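Kitchen Talk > Small Appliances > Steamers and Rice Cookers > Buns sticking and going wet underneath in a stacked electric steamer

Last updated: Sep 9, 2019

duggan_flats
Looking for input on a stacked electric unit. Cream base, stainless steel pot on top, perforated steel tray. It sits on a plain white table against the wall. The load is store-bought frozen plain buns, the Zestis ones, steamed from frozen.

Two faults, possibly related:

1. The underside of each bun bonds to the tray. On removal the skin tears and a disk of dough stays behind over the holes.
2. The tops come out with wet, yellowish, sunken patches where water has landed on them.

Procedure so far: water to the max line, cold start, buns straight onto bare steel, lid on, 14 minutes, lid off immediately, buns out immediately. I have tried oiling the tray. It helped on the first batch and did nothing on the second.
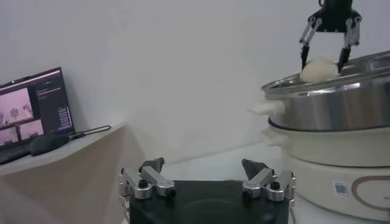

I have also tried a shorter time, which left the center gummy, and a longer one, which made fault 2 worse. I would prefer not to buy anything. If liners are the only answer I will buy liners, but I'd like to understand the mechanism first.

ginik
The mechanism for fault 1 is simple enough. Wheat starch on the surface gelatinizes, goes tacky and sets against the metal as it cools. Oil on bare steel gets washed off by condensate in the first few minutes, so your second batch was effectively unoiled. You would need to wipe and re-oil between batches.

Cut squares of parchment, one per bun, a little larger than the base. Do not line the whole tray with one sheet. You will block the holes and the steam will come up around the edge only.

cold_start_carl
Disagree that parchment is needed. I steam on bare stainless several times a month. The trick is the wait. Switch off, leave the lid alone for 4 minutes, crack it open a finger's width for another 2, then lift. The base firms up and lets go by itself. Taking buns out the second the timer ends is the worst possible moment, as the surface is at its stickiest.

The wait also addresses the sunken tops. A sudden drop in temperature collapses the crumb before it has set.

ginik
The wait helps with collapse. I don't accept that it fixes adhesion on a perforated tray. Dough swells down into the holes during cooking, and once it is keyed in there, a rest won't pull it back out. On a flat plate I would agree with you.

cold_start_carl
Depends on hole diameter. Mine are small and I get a pattern of dots on the base, nothing left behind. Frozen buns that have already been cooked once don't swell that much anyway. They are being reheated.

duggan_flats
The package says fully cooked, so reheated is correct. Hole diameter on mine is small. I haven't measured it.

steamtable
Nobody has asked about the water level. Max line plus a full boil in a stacked unit can throw droplets up through the tray. That would wet the undersides, and a wet underside sticks whether or not you wait. Fill to the halfway mark. A reheat of that length will not boil it dry.

For the tops, look at the lid. A flat or shallow lid drips from the middle. A domed one sends most of the water down the sides. If yours is shallow, tie a thin cotton cloth over it on the inside and knot the corners on top, well clear of the heating base.

Also, preheat. Cold start means the buns sit in lukewarm fog for several minutes while everything condenses on them. Bring it to steam first, then load.

cold_start_carl
As my user name suggests, I don't agree on the preheat. Cold start gives an even thaw. Loading frozen buns into full steam leaves a hot skin and an icy middle unless you extend the time, and then you are back to soggy tops.

steamtable
For raw proofed dough I'd consider a cold start. For frozen cooked buns the size of the Zestis ones I have never had an icy middle at 12 minutes from full steam. We may be using different wattages.

ginik
Wattage matters more than either of you is allowing. The Bronberg stacked models come to steam slowly, and the first part of any timed cycle on them is just warm-up. A figure quoted without "timed from visible steam" isn't transferable.

duggan_flats
Understood. I will time from visible steam from now on. Plan for the next batch:

— half fill
— preheat
— buns spaced apart, not touching the wall of the tray
— cloth under the lid
— no parchment, so the wait can be tested by itself
— 12 minutes from steam, then 4 closed, then 2 cracked

One question on handling. Tongs or fingers? My tongs leave dents.

steamtable
Dents from tongs are mostly a timing problem too. Straight out of the steam the skin has no strength. After the wait you can pinch a bun low on the sides and lift it without marking. Twist slightly before lifting to break the seal at the base. If you feel resistance, stop and slide a thin wet spatula under it.

Don't put them on a cold glazed plate, either. They sweat underneath and you get the wet base back within a minute. Use a rack, or a folded dish towel on the plate.

duggan_flats
Batch done as planned. Results:

Tops: clean. No yellow patches, no dents from water. The cloth was visibly damp when I took it off, so it was doing something.

Bases: improved but not solved. One bun came away with nothing left behind. The others left a thin film over the holes, much less than before. No tearing of the sides. The twist helped.

Texture in the middle was even, with no cold spot.

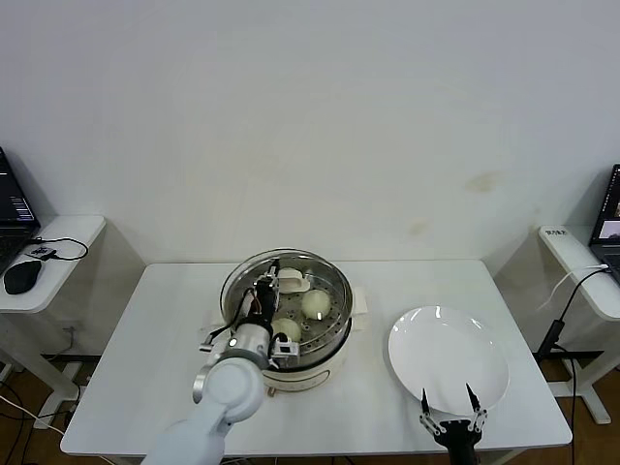
ginik
A film over the holes is what I'd expect. The cloth and the water level have dealt with condensate, and what remains is the contact surface. Parchment squares on the next one and I think the thread is closed.

cold_start_carl
Or a longer wait. One clean release shows bare steel can do it. I would go to 6 minutes closed before spending money. It could also be residue. If the tray still carries a baked film from the earlier batches, new dough bonds to old dough. Soak it in hot water with some dish soap, scrub from the underside with a stiff brush, and dry it fully before the next run.

duggan_flats
Residue is possible. The tray has been rinsed between batches and not scrubbed. I will scrub it and repeat with nothing else changed, then try the squares separately. Changing both at once would tell me nothing.

reheater899
Coming in from the microwave side. Has anyone compared this with a damp paper towel and a covered bowl? Takes under a minute per bun and nothing sticks to anything.

steamtable
Yes, and the outer layer turns leathery as it cools. Fine if you eat it standing at the counter. For a full tray, the steamer wins on texture.

reheater899
I do eat them standing at the counter.

ginik
One correction to my first reply. I said squares a little larger than the base. With a wet cloth overhead that is fine, but with a dripping lid the overhang collects water and channels it under the bun. Trim them flush if you aren't using the cloth.

duggan_flats
Noted. Cabbage leaves were suggested to me elsewhere as a liner. Any objection?

steamtable
They work. They flavor the base slightly and they curl, so blanch them first. Lettuce goes to slime, so skip that.

cold_start_carl
Or scrub the tray and wait 6 minutes.

Related threads
Descaling the base of a stacked steamer: vinegar or citric acid
Bronberg two-tier, steam escaping between the tiers
Silicone mat cut to fit a perforated tray
Freezing homemade buns before or after steaming
Which lid cloth doesn't leave lint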